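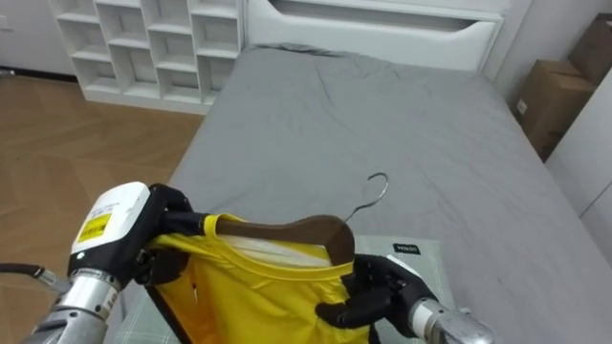 A yellow shirt and a wooden hanger.

My grandmother ironed pillowcases while she listened to the evening play on the wireless, and I have never been able to hear an actor clear his throat without smelling warm cotton. I mention it because I've been thinking a good deal lately about where the old bed linen went, all those heavy sheets that were handed down and mended and handed down again, and I've spent a very happy October finding out.

A surprising amount of it went to Jolene Henare. She runs Tuhiwai, a linen shop up a flight of stairs so narrow that you have to let other customers come down before you start, and she buys, washes, patches and sells old sheets to people who have gone off new ones. There were 300 on the shelves when I called, sorted by weight (she does this by hand, with her eyes shut, and won't be hurried).

"People bring them in apologising," she told me, putting the kettle on. "They say it's only Gran's old sheets, they've got a darn in them. Well, the darn's the best bit! Somebody sat down by a window and did that."

She showed me a few. One had been turned sides to middle, which my grandmother did as well: when the centre wore thin you cut the sheet down its length, joined the two good outer edges together and hemmed the worn parts at the sides. You slept on a seam ever after, and you got used to it. Another had a laundry number stitched in red at the corner, a neat little 13, and neither of us could work out whose it had been, though we had a pleasant half hour guessing over a plate of ginger biscuits.

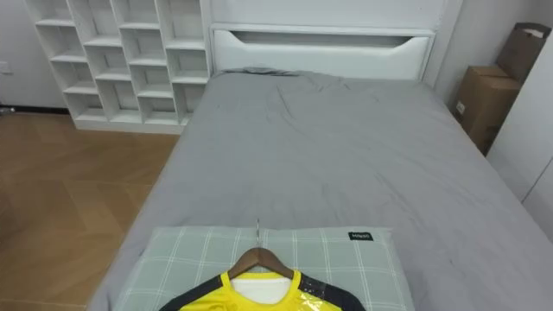 I asked her what a person should look for, supposing they had a Saturday-stall sort of budget and no Jolene to hand. Hold it up to the light first, she said, and look for the places where the weave has gone to gauze, usually where the shoulders lie. Then scrunch a corner in your fist. Old linen creases sharply and feels cool, and cotton is softer about the whole business. Rust spots she leaves alone. Yellowed fold lines will often come out with a long soak, and she has been known to leave a sheet in the bath for 11 days, to the annoyance of her family.

I came away with a double sheet, mended twice near the hem, and carried it home on the bus in my arms like a sleeping child. It took an age to dry and longer to iron, and I put a play on while I did it, a rather poor one about a lighthouse. The first night I found it stiff and a bit chilly. By the end of the week I was going up to bed early, and I've since been back up those stairs for pillowcases.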